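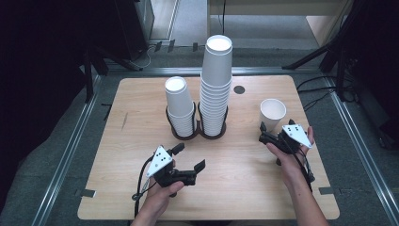
Section 3: Setting up and loading the cup holder

The Sestix double-ring holder is sold as a way to keep paper cups tidy. It will do that if you load it properly. It won't stop anyone grabbing six at a time, and it won't improve cheap cups, whatever the old Devulby leaflet claimed.

Before you start

Work on a flat table. Wipe the spot where the holder will sit and let it dry. Paper cups pick up moisture from a damp benchtop, and a softened rim can't be made good again.

Check the cups against the rings before opening a whole carton. The carton may say "fits all standard holders". We have yet to find two suppliers who agree on what standard means, so try one cup first.

Loading the rings

1. Put the holder down with the two rings side by side, clear of the table edge.

2. Open one sleeve of cups at the end. Don't tear it down the side unless you plan to use the lot.

3. Slide the cups out as a nested stack. Handle them by the outside wall and keep your fingers out of the mouths.

4. Lower the stack into the first ring until it sits by its own weight. If you have to push, the cups are the wrong size.

5. Load the second ring the same way. The two stacks don't need to match in height. Some people like to even them up for appearance, and it makes no difference to anything.

6. Look along the ridges made by the rims. Even spacing means the cups are nested straight. A wide gap usually means one has gone in crooked. Lift out everything above it and start again from there.

Caution: A tall stack can tip if knocked. The rings hold the lower part only. Ignore any advice to keep adding cups "until full", as there is no full mark and the holder will not complain before the stack goes over.

Taking a cup

1. Steady the stack with one hand, low down.

2. Take the top cup just below the rim and ease it up. A small twist helps if it sticks.

3. Stand it on the table by itself, mouth up, before you pour.

4. Check that only one has come away. Two cups pulled together look a lot like one.

5. Check the seam. The paper overlaps there and leaves a little step in the lip. A step is normal. A lifted edge or a split is not, and the cup should go in the recycling if your council takes them.

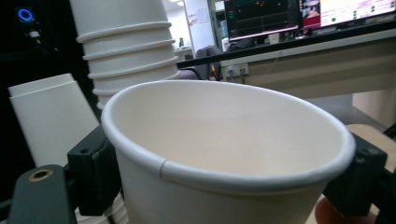
Cornel Grecu wrote in after the last edition to say that squeezing the cup at the seam proves nothing, that he had passed plenty of cups that way and still had them leak on hot tea, and that water left standing for 5 minutes is the only test he trusts. We think he has a point. Use his test on one cup from each new carton, and throw that cup out afterwards.

Note: Double-cupping is often suggested for hot drinks. It keeps your fingers cooler. It does nothing for a bad seam except hide the leak a bit longer.

Storing the rest

Fold the sleeve closed over the unused cups and keep it off the floor. If you buy the 600 carton to save money, be sure you have a dry cupboard for it first.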